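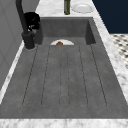
La cocina simulada: fregadero gris, encimera de mármol y el plato con el panecillo en la parte honda.

El fregadero

Empecé a construir el brazo en noviembre, en la mesa del cuarto de la plancha. La primera cosa que hice fue la cocina, porque el brazo todavía no existía y la cocina la podía dibujar sentado. Mármol blanco con vetas, un grifo negro, una botella verde al fondo. El suelo lo copié de casa de mi madre, baldosas blancas con rombos negros pequeños. Ella lo vio en la pantalla y preguntó quién había dejado pan en el fregadero.

Le dije que lo había puesto yo. El ejercicio consistía en eso: coger el panecillo, dejarlo en el plato de la encimera y volver a la posición de reposo.

Los motores eran Coughlan, de segunda mano, comprados a un hombre que cerraba un taller de persianas. El controlador era un Prosturov del que solo encontré el manual en ruso. Mi madre tenía un diccionario de cuando trabajaba en el puerto y me traducía las páginas por la noche, con las gafas en la punta de la nariz. Escribía a lápiz, en el margen. «Par máximo», ponía, y debajo: «¿par de qué?».

En invierno el brazo simulado tiraba el pan contra la pared azul. Luego dejó de tirarlo y empezó a aplastarlo. Cambié la fuerza de la pinza, cambié el rozamiento del plato, borré un archivo que no debía y perdí dos semanas. La cocina seguía igual cada vez que la abría. Eso me gustaba. En la de verdad había siempre una cacerola en remojo y las pastillas de mi madre en fila junto a la ventana.

El intento 2924 salió bien. Repetí la prueba 100 veces y falló 11. Se lo conté a mi madre mientras cenábamos y dijo que ella también fallaba con el pan, según tuviera las manos ese día. Levantó la derecha para enseñármela. Temblaba poco. Después la metió debajo de la servilleta.

Yo no le había dicho para qué era el brazo.

Lo atornillamos a la encimera el 16 de mayo de 2018. Digo lo atornillamos porque ella sujetó la linterna. Nuestro fregadero es de acero, tiene una sola cubeta y está abollado en una esquina; el escurridor va aparte. Puse un plato dentro y encima un bollo de la panadería Ukholm. Conecté la fuente. El brazo subió, giró la base y bajó despacio hacia un lugar que quedaba un palmo a la izquierda del plato. Cerró la pinza en el aire. Fue hasta la encimera, la abrió, y volvió al reposo.

—Lo ha hecho todo —dijo mi madre.

—Le falta el pan.

—Bueno.

Pasé la tarde midiendo el fregadero con una cinta metálica. Ella leía los números y yo los apuntaba en la tapa de la caja del controlador. Midió también la altura de la ventana, que no hacía falta, y la distancia desde el grifo hasta el armario donde guarda las tazas. Ese número me lo hizo apuntar dos veces.

A las ocho cogió el bollo, lo partió con las dos manos y me dio la mitad más grande. Estaba un poco duro por fuera. Yo tenía abierto el ordenador sobre las rodillas y empecé por borrar el mármol.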